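Call for Participants: Good Practice for Hand-Held Gripper Demonstration Work

Fenddale site, Zolano Automation Practice Group
Posted March 2021

Zolano is recruiting participants for a working study on rules for recording manual tasks with hand-held grippers. The output is a practice document, provisionally titled the Osness Guideline, covering station layout, operator conduct, marker care and session records. A first draft exists. It was written by engineers, and it needs to be tested against the work by people who will spend whole shifts doing it.

We are looking for 40 participants. Prior experience with robots is not required. Experience in assembly, packing, laboratory work, kitchen work or any other job done standing at a bench is useful and should be mentioned in the application.

What participants do

Each participant completes 13 sessions at the Fenddale site, spread over several weeks. A session lasts two hours including breaks. You hold one gripper in each hand and carry out ordinary table tasks: picking up bottles, moving boxes, placing pens, turning small items over. Tasks are read out by the session lead and are also printed on a card at the station.

Half of the sessions follow the draft rules as written. In the other half, one rule is changed or removed, and you are told beforehand which one. After each block you fill in a short form on reach, grip effort, visibility of the work and anything that got in the way. Plain remarks are preferred to scores.

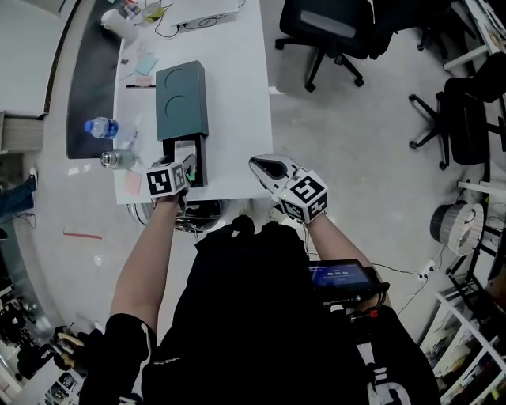

Two-handed work at a table station. The timer on the rig reads 00:00:00.

Rules under review

The following sections of the draft are open to comment. Participants receive the full text before the first session.

Section 2, Start of recording. The operator stands square to the table with both grippers held forward and confirms the timer reading aloud before the first movement. The open question is whether the reading should be confirmed by the operator or by a second person.

Section 3, Markers. Printed marker faces must be clean, flat and uncovered. Operators do not touch the marker cubes with bare fingers. A cube with a lifted or scratched face is replaced before work continues, and the replacement is logged.

Section 4, Cables. Cables leave the station on one side only and may not cross the operator's standing area. Power strips stay outside the walking route. The draft is stricter here than most sites are used to, and we expect objections.

Section 5, Table contents. Objects that are not part of the task may stay on the table if they are listed in the session record. An earlier version required a cleared surface. That requirement was dropped in November after comments from the Delacroix pilot – operators reported that a bare table made the tasks unlike normal work. Drinks containers used in a task must be closed.

Section 6, Bystanders. Persons not taking part keep out of arm's reach of the operator during recording. The minimum distance is not settled.

Section 7, Breaks and load. No continuous recording longer than 13 minutes. Grippers are put down, not handed over, at every break. Any operator may stop a session at any time without giving a reason, and stopped sessions are paid in full.

Requirements

Age 18 or over.
Able to stand for the length of a recording block and to hold a light tool in each hand with arms extended.
No current injury to the hand, wrist, elbow or shoulder.
Able to read task cards and safety instructions in English.
Flat, closed shoes. Short or close-fitting sleeves.

Left-handed applicants are particularly encouraged to apply. The pilot group had too few for the reach figures in Section 2 to be relied on.

Payment and data

Participants receive $40 per session and a further $200 on completing all sessions. Travel to Fenddale is not covered. Recordings may include your hands, forearms and clothing, and your voice where instructions are confirmed aloud. They are stored under a participant number. You may ask for your recordings to be deleted until the guideline is issued; the request form is included in the welcome pack.

How to apply

Send a short note giving your working background, your dominant hand and the weekdays on which you are available. Put reference 821 in the subject line and address it to the Practice Group, Zolano, Fenddale site. A résumé is optional. Suitable applicants are invited to a half-hour introduction, where the grippers can be tried before anything is signed. Applications are read in order of arrival, and the call closes when all places are filled.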